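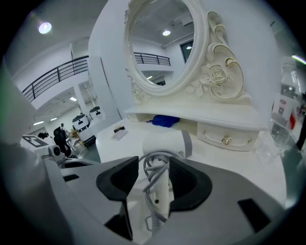

梳妆台的收拾与保养:吹风机、电源线、台面和镜子

梳妆台用得勤,乱得也快。吹风机用完随手一放,电线拖在台面上,喝水的瓶子和杯子也跟着过来,过两天就没有地方放手了。下面按顺序写,先讲吹风机和线,再讲台面、抽屉、镜子和雕花。白色家具适用,别的颜色也大体一样。

一、吹风机用完以后

先关开关,再拔插头。拔的时候捏住插头本身,不要拽线。

刚用完的吹风机不要马上收进抽屉或布袋。风筒和出风口的余热要散一会儿,先放在台面上晾 5 分钟,下面垫一块耐热的硅胶垫或者一块厚瓷砖。白色漆面怕烫,出风口直接贴着漆面放,时间长了会留下发黄的印子,这种印子擦不掉。

有冷风档的,关机前用冷风吹一会儿,晾的时间可以短一些。

进风口的滤网每月清一次。拔掉插头,滤网能拆的拆下来,用旧牙刷刷掉绒毛和头发,再用水冲,晾干装回去。不能拆的,用吸尘器的小毛刷头吸。滤网堵了,风会变小,机身会比平时烫,有时还有焦味。出现焦味先停用,清完滤网还有味道就不要再用了。

二、电源线怎么绕

线的毛病多半出在靠近手柄的那一段。很多人习惯从手柄根部开始,把线紧紧缠在机身上,那一段每次都被折成一个硬弯,里面的铜丝容易断。断之前会有征兆:换个角度风就停,或者线皮发硬、发白、起皱。有这些情况就不要再用,也不要用胶布包一包继续凑合。

比较稳妥的绕法:

1. 等机身凉透。
2. 从手柄出来的线先留一截松的,让它自然垂下,不打弯。
3. 剩下的线在手上绕成大圈,圈的大小和手掌张开差不多,顺着线原来的弯势走。
4. 用魔术贴扎带松松扎一道。橡皮筋不合适,时间长了会粘在线皮上。
5. 线圈可以套在手柄上,也可以放在旁边,只要不勒紧。

如果线已经拧成麻花,把插头拔下来,提着机身让线垂着自己转,转到不动为止,再重新绕。

带弹簧圈的线不用绕,收拢以后扎一道就行。

三、吹风机放哪里

常见的放法有两种。

挂在侧面。在梳妆台侧板或者旁边的墙上装一个圆环架,风筒插进去,线圈挂在下面的小钩上。我用的是 Skernen 的免钉架,装在墙砖上很牢,装在漆面家具上就不行,揭下来会带掉漆皮。漆面上要装,只能打螺丝,或者换一个夹在台面边沿的夹子架,夹口里垫一层毛毡。

放在台面下。有些梳妆台在镜子下方带一层搁板,下面的空当正好可以塞一个浅筐。筐不要太深,伸手就能拿到,不用翻。筐里只放吹风机、风嘴和一把梳子,别的东西另找地方。Wallow 有一种窄的布面筐,软边,不会刮漆,缺点是容易沾头发,隔一阵要用滚筒粘一遍。

浴室里不建议长期放吹风机。潮气重,插座离水也近。

四、擦台面

亮光漆面最怕的是灰尘和硬抹布。灰里有细沙,干擦等于用砂纸磨,对着灯看会有一圈一圈的细纹。

做法是先用软毛刷或者鸡毛掸把浮灰带走,再用拧得很干的超细纤维布顺一个方向擦,最后用干布收一遍。平时清水就够。有粉底、口红一类的油性污渍,在 300 毫升温水里滴 2 滴洗洁精,布蘸湿拧干,轻轻按一会儿再擦,然后用清水布擦掉残留。

不要用的东西:
含磨粒的去污膏;
洗甲水和含丙酮的卸甲棉,滴一滴就会把漆面咬花;
酒精湿巾,偶尔一次看不出来,经常用会让亮面发乌;
所谓魔术海绵,本质是很细的磨料,用在亮光面上会磨成哑光。

洗甲水万一滴上去了,不要擦开。用纸巾一角把它吸走,再用清水布按几下。已经起皱的地方等它完全干硬以后再处理,趁软去抹只会扩大。

抹布用完就拿走洗。一团抹布塞在搁板底下,时间长了有味道,深色的布受潮还可能把颜色染到白漆上。要留一块在手边,就叠好搭在杆子上,让它透气。

五、水瓶和杯子

台面上喝水的东西尽量少放。塑料杯轻,吹风机的线一带就倒,水顺着台面流进抽屉缝,里面的板子一泡就鼓。

实在要放,记住几条:
瓶盖拧紧,用完再拧紧;
杯子放在远离插座和吹风机的一侧;
下面垫杯垫,冰水的瓶身会出水珠,水圈留在漆面上过夜就会有印;
吹头发之前先把杯子端走。

已经有水圈印的,先用干布按干,用吹风机最低的温度、隔开一个小臂的距离来回吹一会儿。浅的印子多半能退。退不掉的可以用一点家具蜡,Goria 的白色家具蜡我用着还可以,抹得要薄,等它发雾再擦亮。第一次用先在台面背侧不显眼的地方试。

六、小抽屉

梳妆台的小抽屉浅,容量有限,塞满了就会卡。里面放扁的、轻的东西:发夹、皮筋、棉签、小镜子。瓶装的护肤品立不住,放倒又容易漏,还是放在台面托盘里。

抽屉底铺一层薄的防滑垫,裁得比抽屉内尺寸小一点点,四边不要翘起来。

金色的拉手多数是镀层或者喷漆,不能用擦铜膏,一擦底色就出来了。用软布蘸清水拧干擦,缝隙里用棉签。拉手松了,拉开抽屉从里面拧紧螺丝,拧到不晃就停,太紧会把面板压裂。总是松,就在螺丝头下面加一片弹簧垫圈。

抽屉推拉发涩,把它整个抽出来,木轨道上擦一遍白蜡烛,金属轨道先把头发和棉絮清掉,再点一点缝纫机油,多余的擦干净,免得沾到衣服。

七、镜子

玻璃水不要直接往镜面上喷。液体会顺着镜面流到下沿,渗进镜框,镜子背面的镀层一受潮,边上就长黑斑,这种黑斑没有办法修。应该喷在布上,再擦镜子。

顺序是从上往下,走之字形,边沿用干布单独收一圈。发胶喷雾的斑点比较顽固,可以用布角蘸一点点酒精,只擦玻璃,不要碰到镜框的漆。

洗完澡头发还滴水的时候,离镜子远一点吹,水珠溅上去干了就是一个个白点。

八、雕花和描金

带雕花的镜框好看,也最积灰。花瓣、叶子和卷边的凹处,抹布伸不进去,越擦灰越往里挤。

用一把干净的软毛刷,化妆刷退役下来的正好。从高处往低处刷,另一只手拿吸尘器的细管在旁边接着,管口不要贴到雕花上。每两周刷一次,灰就不会结成块。已经结块的,用棉签蘸清水拧干,一小块一小块地滚,不要来回蹭。

描金的线条很薄,只用干刷。湿布擦多了,金色会先从凸起的棱上掉。掉了一小段的,可以用模型漆里的金色补,笔尖要细,颜色先在纸上比对。我手边这瓶是 Wanigasekara 的 2,411 号,偏暖,干了以后比刚涂时深一点,所以要等干了再决定补不补第二遍。

雕花有松动或者裂缝,先不要硬按。用牙签把白乳胶送进缝里,美纹纸固定一晚,第二天揭掉,溢出来的胶在没干的时候就要用湿棉签带走。

九、平时的收尾

每天用完,按这个次序过一遍,花不了多少工夫:
插头拔掉,吹风机凉了以后绕线归位;
杯子和水瓶拿走;
小件收进抽屉,发夹不要留在台面上,金属的会划漆;
掉在台面上的头发用微湿的布一带,扔掉;
抹布拿去晾。

搬动梳妆台的时候,镜子能拆的先拆,拆不下来的要有一个人专门扶着镜框下半截。雕花不能当把手用。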